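Section 4. Setting up the shared table

I wrote this part of the guide after moving into our room at Cloltberg, and I've been adding to it ever since. By now the frame should be standing on its legs (Section 3) and you should have both tops leaning against a wall somewhere, waiting. Good! The fun bit is next.

4.1 Joining the two tops

1. Lay both tops on the frame, wood side up, and push them together until the gray strip sits snug in the seam. I do this on my own, but a second pair of hands makes it a lot less sweaty.

2. Run your palm across the strip. If you feel a step, loosen the leg bolts on the higher side by half a turn and try again. (I had to go around three times. It's a big table.)

3. Tighten everything, working from the middle out to the ends.

Note: our frame is the Brusteson one, rated by them for more weight than I'll ever put on it. If yours is a different make, check its own sheet before you load it up.

4.2 Deciding who sits where

I split the table into a desk end and a working end. The desk end gets the laptop, the keyboard and mouse, the monitor on its stand, and — let's be real — all the mugs. The working end stays as clear as you can bear to keep it. A marker is fine. A bowl is fine. A week's worth of mail is how it starts.

4. Mark the front edge with small bits of blue tape wherever you want a position to stay put. It peels off clean when you change your mind, and I change mine a lot. 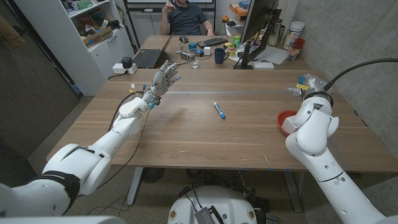

Desk end at the back, working end at the front, blue tape along the near edge.

5. Stand the monitor with its back to the working end, so the person typing isn't staring past it at everybody else's project.

Caution: keep drinks at the desk end only. The wood finish forgives scuffs but it does not forgive coffee, and I have the ring from last May to prove it.

4.3 Light and noise

The perforated panels do a great job with echo, so don't go leaning shelves against them! I measured out the open stretch on our side and kept a gap of 500 mm between the table and the wall, enough to squeeze past with a box. The whiteboard wants to be reachable too, so walk the route once before you call the table placed.

6. Turn on the wall light and sit down at each end. If it glares in your eyes, shift the whole table a little and sit down again. 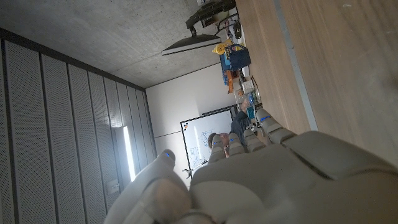
4.4 Keeping the far end tidy

7. Give the little stuff one zone and no more. Boxes and packages drift to the far end all by themselves, and cables follow them. I gather mine up at the end of the day, before I've got my coat on.

8. Wipe along the gray strip with a barely damp cloth. Crumbs love it in there. 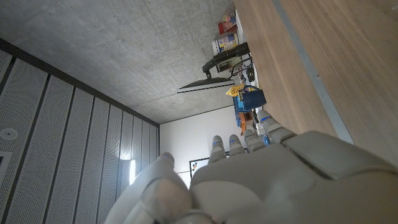 A reader on the Ternimex board wrote in to say that a damp cloth made the strip on their table lift at one end, and that they've switched to a dry paintbrush and haven't had trouble again. I've tried the brush now and I like it, so take your pick for step 8.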